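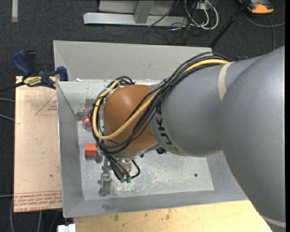
A gray metal bin with sloping walls, holding an orange-red block and a glossy red ball.

The Bin and Its Contents: Storing Play Materials at Gemton

The materials store at the Gemton Center for Early Learning occupies a long room on the ground floor, next to the loading entrance. On Wednesday mornings its doors are open to teachers from the surrounding district, who come to return one set of play materials and collect another. The lending service supplies 64 classrooms, and most of what it lends has no electronics, no instructions and no assigned purpose. Blocks and balls account for the greater part of the collection.

Ieuan Vaughan has managed the store since the lending service moved from its former premises in Mullent. His training was in museum storage, and he has brought to Gemton several of the practices of that profession, among them a firm preference for open containers over closed ones.

"A lid is a decision somebody made for you," Mr. Vaughan said. "Once a container is closed, the material in it is used less. We could see that from the lending cards within one school year."

The service previously kept its blocks in fabric sacks, which were inexpensive and light to carry. They also concealed their contents, and teachers regularly borrowed two or three sacks in order to obtain one complete set. The sacks were withdrawn in stages and replaced by rectangular bins. Plastic and metal versions were both tried before the center settled on metal for sorting and plastic for transport.

The shape of the bin received more attention than its material. A straight-sided box holds more for its size, but small items settle against the walls and into the corners, where they are awkward to grasp. Sloping walls return a ball toward the floor of the bin and leave room for a hand beside a block. The cost is capacity. Mr. Vaughan estimates that a set which once fitted on a single shelf now requires a shelf and a half, and the store was rearranged one April to make room.

Color was the second question. A light gray interior was chosen after staff compared it with white and dark blue. White showed every scuff and was thought tiring under the ceiling lamps. Dark blue made the smaller green and purple pieces hard to find. Against gray, red and orange pieces are easily noticed, and the paler woods remain distinct.

The store's practice on mixing shapes has also changed. For many years, blocks were kept with blocks and balls with balls, an arrangement that simplified counting. Teachers at the Rarura preschool, one of the oldest borrowers, asked whether the two might be supplied together. A block stays where a child puts it, they observed, and a ball does not, and children who are given both will soon begin building walls, ramps and enclosures. The center now offers mixed sets under the name Fan, which refers to the way the pieces are spread out for checking when they come back.

Checking is carried out at a long bench. Each returned set is emptied, inspected for chips and sharp edges, wiped with a damp cloth and left to air for 15 minutes before it is put away. Painted pieces are examined at the corners, where wear appears first. Balls are turned under a lamp, as a fine crack in a glossy surface can be missed in flat light. Damaged pieces are set aside for repair or repainting, and the center replaces 100 of them in an ordinary year.

The collection currently stands at 300 sets. Mr. Vaughan does not expect it to grow, and the center has directed its budget for the coming year toward repair, new shelf labels and a second inspection bench. He would like the labels to show a plain outline of each shape — square, circle, arch, wedge — so that younger visitors can help return materials to the correct place.

Teachers who wish to borrow for the first time are asked to visit in person before placing a request. Sets are lent for one term and may be renewed once, provided that no other classroom is waiting. Materials should be returned in the bin in which they were issued, with any missing pieces noted on the card.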